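Lista Despensa Comum – arquivo de mensagens

Assunto: Re: Caixas de cartão para o envio de Cuevas
De: Getsemaní Robles
Data: quinta-feira, 4 de janeiro de 2024

Olá a todos, e bom ano para quem ainda não cumprimentei!

Peço desculpa por só responder agora ao Gumaro, mas entre as visitas da família e uma constipação que me apanhou logo a seguir ao Natal fui deixando a lista para depois, e quando dei por mim já tinha passado a semana. Deixo a mensagem dele mais abaixo para quem se juntou há pouco tempo e não a recebeu.

Começo pela pergunta principal, a das caixas. Sim, Gumaro, podem ser reaproveitadas, e eu até prefiro. As caixas novas que comprámos em junho à Ulletier eram muito bonitas, todas iguaizinhas, mas o cartão era fino e bastava uma tarde de humidade no armazém para começarem a abaular nos cantos. As velhas que nos dão na mercearia são feias, têm restos de papel agarrados e a borda toda esfiapada onde alguém arrancou as abas à pressa, mas aguentam muito melhor o peso. Uma borda rasgada não me incomoda nada, desde que o fundo esteja são. O que eu peço é que passem sempre a mão pela costura do fundo antes de começarem a encher – se o cartão ceder ali, mesmo um bocadinho, essa caixa vai para a reciclagem e usamos outra.

Quanto às abas, há quem as corte e há quem as dobre para dentro, encostadas à parede. Eu dobro. Dá um pouco mais de corpo à caixa e, se no fim nos fizer falta uma tampa, ainda lá está cartão para a improvisar. A única maçada é que uma aba mal dobrada volta para cima a meio do trabalho e nos rasga uma embalagem, de maneira que convém vincá-la bem com o punho e deixá-la deitada.
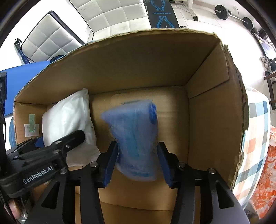

Embalagens de plástico numa caixa das grandes, com uma aba dobrada para dentro.

Agora a ordem de arrumação, que foi o que deu mais conversa da última vez. O meu método é o da minha mãe, que embrulhava encomendas para meio mundo: o pesado em baixo, claro, mas encostado às paredes, e o que é mole a meio, para servir de almofada. As embalagens de plástico com cantos bicudos são as mais traiçoeiras, porque o canto de uma fura o saco da vizinha durante a viagem. Eu deito-as todas com o bico virado para o mesmo lado e, quando há duas da mesma cor, separo-as com uma de outra cor, só para depois ser mais fácil conferir a lista sem tirar tudo para fora. Pode parecer mania (o meu marido diz que é), mas poupa imenso tempo a quem recebe do outro lado.

Não apertem demasiado! Uma caixa destas, quando se olha de cima, parece um poço sem fundo e dá vontade de meter lá tudo o que há em cima da mesa. Foi assim que a caixa 17 chegou a Cuevas com a lateral aberta e dois pacotes de arroz espalhados pela carrinha. Deixem três dedos livres até à borda e ponham papel amarrotado por cima. Se a borda estiver torta, contem os três dedos a partir do sítio mais baixo.

Sobre a fita: ainda temos rolos da Arkalus no armário do corredor, na prateleira de baixo, atrás dos sacos de pano. É fita que cola mal em cartão com pó, portanto passem primeiro um pano seco. Façam uma cruz no fundo, por fora, e mais uma volta completa a meia altura nas caixas maiores. A fita transparente fininha, por favor, fica só para as etiquetas.

E já que falo de etiquetas, a lista que o Gumaro mandou tem 422 artigos e a minha, feita antes do Natal, tinha 827. Fui comparar as duas com calma, com um chá ao lado, e percebi que eu tinha contado as unidades soltas e ele os conjuntos. Fico com a contagem dele, que é mais prática para escrever na tampa. Quem já etiquetou pela minha lista não precisa de refazer nada, basta pôr um C ao lado do número.

Falta-nos resolver o transporte. A Horulwood continua a emprestar-nos a carrinha, mas o portão do armazém deles fecha mais cedo no inverno e eu ainda não consegui que me dissessem a que horas. Se alguém tiver o contacto direto, mande-me em privado.

Um abraço grande, e agasalhem-se, que o armazém está gelado,
Getsemaní

> Em mensagem anterior, Gumaro Lozano escreveu:
>
> Boas, pessoal,
>
> Estive a ver o que temos para mandar para Cuevas e faltam-nos
> caixas grandes. Podemos usar as velhas da mercearia ou é melhor
> encomendar outra vez à Ulletier? As que vi têm a parte de cima
> bastante rasgada, mas o resto pareceu-me bem.
>
> Outra coisa: cortamos as abas ou deixamos ficar? Da última vez
> cada um fez à sua maneira e no fim não empilhavam direito.
>
> Segue a lista em anexo. A fatura do material é a 1032, para quem
> tratar das contas.
>
> Gumaro

Comentários (4)

teresinha_m
Eu corto sempre as abas e nunca tive problemas, mas vou experimentar dobrar. Os três dedos até à borda é que me custam, confesso!

Gumaro Lozano
Obrigado, Getsemaní, fica tudo esclarecido. Vou buscar mais caixas à mercearia no sábado de manhã. O C é maiúsculo?

Getsemaní Robles
Maiúsculo, sim, e com marcador grosso, que a caneta azul apaga-se.

nelo.armazem
A fita Arkalus já só tem dois rolos, levei um para as caixas dos livros. Reponho para a semana.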